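Grab-and-go lunch counters: speaker notes
Skotberg session, 2025-02-18

Slide 1. Who we are
Szulc runs the snack counter at the Weronholm site. 800 people work there and most of them have a short break. I order the stock and lay out the table.

Slide 2. The wrapped sandwich
Say first: people choose by the cut side. Three slices of white bread, green layer on one side of the middle slice, red-orange on the other. Clear wrap pulled close so both fillings show. Gather the extra wrap at the narrow end.
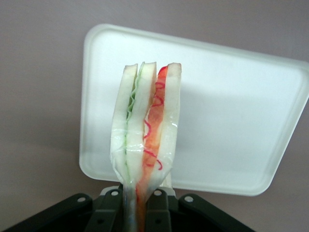
Ayten Gökçe wrote back after the December run-through that three slices is too much bread for a short break, and that she would sell two slices at a lower price. Read her point out - then give the numbers. We sold 4,000 of the three-slice kind last year and 700 of the two-slice.

Slide 3. The table
Drinks go at the back and in the middle, on a clear two-tier rack. Red bottles in two rows, back row a little higher. Pastry packets go in a white tray off to the side. Baskets for the rest: wicker, one for foil packs, one with wrapped bread or cake. Keep the beige tray in the center clear, that's where an order gets put together.
Pause here for questions about baskets. Genarska asked last time where to buy them. 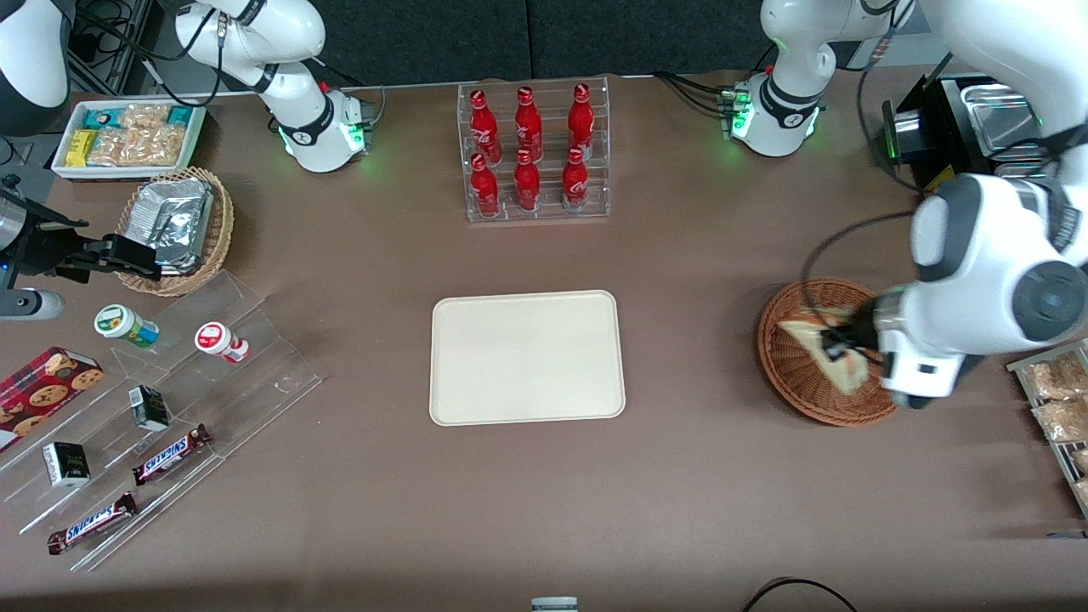 Slide 4. Restocking
Baskets get topped up at 80 orders. Older packs move to the top.
Sandwiches are made the same morning - no carryover.
Hand out the order sheet before the break.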